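Tronley Under-Shelf Drawer, second review

I gave this thing four stars after a weekend with it and I want to take one and a half of them back. I don't usually return to a review, but people keep asking in the comments whether it held up, and the short reply I've been giving (sort of) isn't much use.

For anyone new: the Tronley is a shallow drawer that hangs under an existing shelf or cabinet on two metal rails. You screw the rails up into the shelf, slide the drawer on from the front, and you've got a place for tape measures, batteries, takeout menus and whatever else lives on your counter. The box says it takes 16 pounds. I paid $61 for it, which is a lot for a drawer with no cabinet.

Installation first, as that's where I was too kind last time. The paper template is printed slightly short. I taped mine up, drilled where it told me to, and the back holes missed the rails by enough that I had to drill them over. I blamed myself. Then I put up a second one for my sister-in-law, measured the template against the rails before I touched the drill, and it was short again. So measure from the rails and use the template for wrapping paper.

The screws in the bag are soft. I stripped one by hand, with a regular screwdriver, into pine. I threw the rest in the coffee can and used my own.

Now the weight claim. I don't believe 16 pounds, or I believe it the way I believe the serving size on a bag of chips. With a normal junk drawer load in mine, well under that, the front edge began to droop after a couple of months. You notice it when you pull it all the way out. It dips, everything rolls toward you, and you have to lift a little as you push it back in. I emptied it and it still dips, so something has bent for good. I think it's the little lip the rails ride on, which is thinner than it looks in the store. 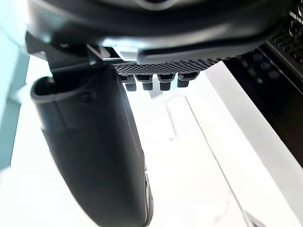
Tronley's answer, when I wrote to them, was that the drawer "is not intended for frequent full extension." I read that a few times. It's a drawer. Full extension is how I get to the scissors at the back. They did offer me 50 percent off a new one, and I passed.

What do I still like? The slide is quiet, and it has stayed quiet. I never oiled it and it doesn't squeak. The finish has held up to being wiped down with whatever spray was closest, including one I probably shouldn't have used. And it does clear the counter, which was the whole reason I bought it — the counter is still clear today, give or take the mail.

I looked at others before writing this. The Ultholm costs less and is a couple of inches narrower, and it has a stop at the back so the drawer can't slide out into your lap. The Tronley has no stop. I've had it come off in my hands twice, once over a dog. I've only used the Ultholm in somebody else's kitchen, so I can't tell you how it ages, but I pulled it out as far as it would go and leaned on it a bit and it stayed level.

The Prolura is the one all the "best of" lists put on top. I went to see it in person and I don't get it. It's handsome, and the front is nice to touch, but the drawer is so shallow that a roll of packing tape won't go in standing up or lying down. If all you own is pens, fine.

There's also a store brand version at Effiong Hardware, near the closet rods, that looks so much like the Tronley I'd bet on the same factory. Same rails, same lip. Mostly the sticker is different. If you've decided you want this design in spite of me, get that one, and check the screws before you leave the parking lot.

A few commenters have said theirs is fine after years. Maybe so. Maybe they keep potholders in it, or maybe the older ones were made from thicker metal. I can only review the one screwed to my shelf, and I've started keeping the heavy stuff in a shoebox again.

Two and a half stars. I'm leaving it up for now, mainly because of the holes I'd have to fill if it came down. The old review stays where it is so you can see what I got wrong.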